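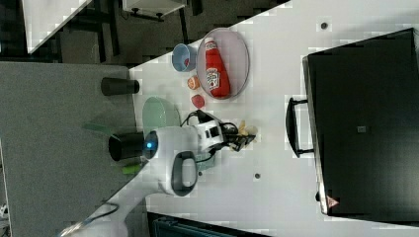 How long does ketchup really keep once it's open?

Posted by Mandla Mahlangu
Community: Prammont Kitchen Help, Food Storage

Hello all, first time posting although I've been reading along since November. My mother-in-law and I have a friendly disagreement going. She grew up with the ketchup standing on the table all year round, breakfast to supper, and she says it has enough vinegar in it to outlive us both. I was raised to put it in the fridge the minute the cap had been opened, and I get nervous when I find ours in the cupboard next to the rice.

We go through a bottle slowly – it's mostly me, on eggs – so one can easily last us half a year. There is no smell and no mold, but the last one had turned a bit brown around the neck and I threw it out. Was I wrong to? And does the same go for mustard and for the plum sauce my wife makes (her recipe uses 300 grams of sugar and 200 ml of vinegar, if that matters)? I would love to settle this before she comes to stay again on Monday.

3466 views

Shoaib Usmani

Welcome, Mandla! You are both a little bit right, which I hope keeps the peace. Ketchup is acidic and sugary, so it's slow to spoil, and that's why diners leave it out on the tables. But a diner empties a bottle in a few days. At home I'd give it a month in the cupboard and up to six in the fridge, and I'd always go by the label if it says something shorter.

The brown ring is just the sauce drying out and meeting the air. It tastes a bit flat but it won't hurt you. Wipe the neck with a damp paper towel every now and then and it'll hardly form. What I would throw out is anything with fuzz, a fizzy or yeasty smell, or a bottle that has puffed up.

Plain mustard is fine in or out, though it loses its bite faster in a warm kitchen. The plum sauce is another matter. Homemade things vary so much, and I can't judge how acidic it is from two ingredients, so please keep that one in the fridge and use it within a few weeks, or freeze it in small jars. My aunt in Flernum freezes hers in an ice cube tray and it works beautifully on pork chops.

One more thing, and then I'll stop – don't dip a knife or a used spoon into any of them. Crumbs and butter do more harm than a warm shelf ever will. 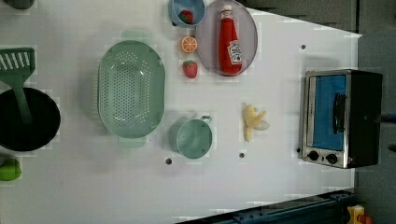

Lu

fridge. always fridge. my dad kept his on the windowsill in full sun and it went the color of gravy, we ate it anyway and were ok but it was not nice

also buy the small bottle if it's only you eating it! I know the big one is cheaper per ounce but not if you pour the last third down the sink, I did that 2 times last year before I learned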